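The Rüegg Residence on Ultbridge Street was to be handed over at noon. In accordance with the terms of the estate, Waltraud Fankhauser had been appointed to settle the matter of the desk.

The will of the late Benedikt Zürcher devoted one line to it. The desk was to pass to whichever nephew could state what he had kept in it. Two nephews had replied. Meinrad Hauser wrote that it held deeds. Thaddäus Ruchti wrote that it held letters, 2,000 of them, and asked that his travel costs be met.

Mrs. Fankhauser read both statements aloud in the study and entered them in the record – 7/13/08, both parties in attendance. She then asked that no one touch the drawers until she had finished writing.
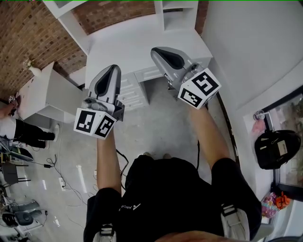
The white pedestal was opened from the top down. The first drawer contained string. So did the second. Mr. Ruchti requested a recess, and it was granted. In the last drawer lay an envelope addressed to the executor, with 8 francs inside for her lunch.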